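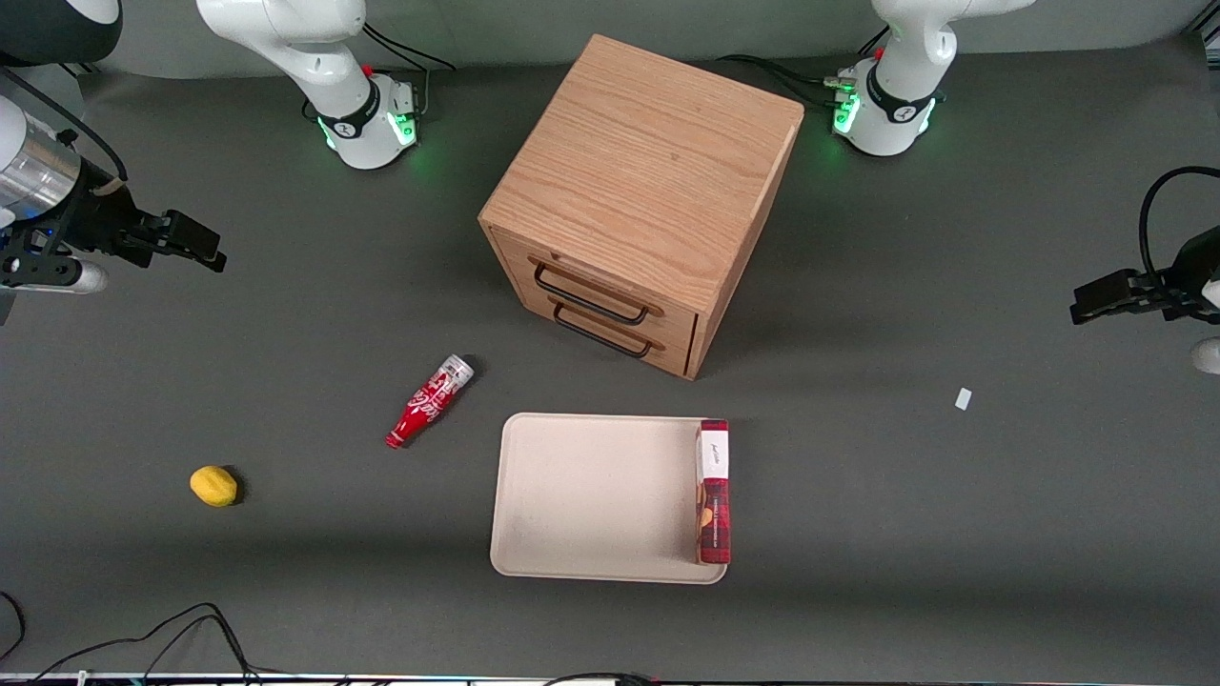
The packing room at Antoniadis starts at six in the morning, and the woman who runs the early shift had been there a while when we sat down in the lunchroom. She has worked for the company for 14 years, nearly all of them on the benches. Antoniadis puts together mixed orders for small shops and gift sellers: a few groceries, a drink, something for the house, all in one carton. In October the company began using two-armed robot stations, bought through a supplier called Dalberg.

I asked what her day looked like before.

"You stood at a bench with a pick list and you filled trays. That was it, eight hours. You'd do a tray, check it, slide it along, pick up the next list. I liked it well enough. My wrists didn't."

On a busy day the room sent out 3368 items. The robot stations handle 594 of those now, and she was keen that I write the number down.

"People hear we've got robots and they think the room's empty. It's not. They do the easy part of the list, and they do it slower than I would."

The easy part, as she calls it, is anything with a firm shape. Boxes go well. A lemon is fine if it stays where it was put. Bottles took longer to get right, and the staff ended up trying them standing, lying down and turned at different angles before they settled on a way of laying them out.

"A bottle lying down wants to roll. You or I would put a hand out without thinking. With the arms, you have to think about it beforehand, where it's going to sit and which arm is closer. I never used to think about which of my hands was closer."

Drawers are the current headache. Some of the household goods are small wooden cabinets, and the company wants each drawer opened, checked and closed again before the cabinet is packed. It is dull work, and she would be glad to hand it over.

"It can get hold of a handle. Pulling straight is the trouble. If it pulls a bit sideways the drawer sticks, and then the whole cabinet comes along with it."

The change in her own job came in steps. At first she laid things out on the table and stood back while a technician from Dalberg watched a screen. By the second month the technician came only when called, and she was doing the restarts herself. She had 30 hours of paid training, which she thinks was too little at the start and too much by the end.

"The first few days I was lost. Then there was a full day on menus I've never opened since."

She got a raise with the new duties, though she had to ask for it. Two of her co-workers chose to stay on the hand benches at the old rate. One has since changed her mind. Nobody has been let go, but when a man on the late shift retired his spot was not filled, and people noticed.

"I'm not going to tell you it doesn't worry anyone. We asked the manager straight out, and he said no layoffs this year. So then everyone went home and thought about next year."

She talks about noise as well. The old room had a radio and a lot of conversation across the benches. The stations are quiet, but they are spaced apart, and whoever is minding one works mostly alone.

"I miss the talking. We've asked if two of the tables can be turned so you can at least see each other. They said they'd look at it."

What has improved is the lifting and the repetition. She used to go home with her hands aching and now does so only when she covers a shift on the benches. Breakages are down too, she says, although she puts that down to the new trays as much as the robots.

I asked if she would go back to the old job at her new pay. She took a while over that one.

"In the winter, when it's all rush orders, yes, I probably would. You get a rhythm going with the others. The rest of the year, no. I've got used to working things out. Last week I moved the tray over by the width of my hand and it stopped missing the box. That was my idea, and they've set up the other station the same way."

Her break was over by then, and a cabinet order was waiting.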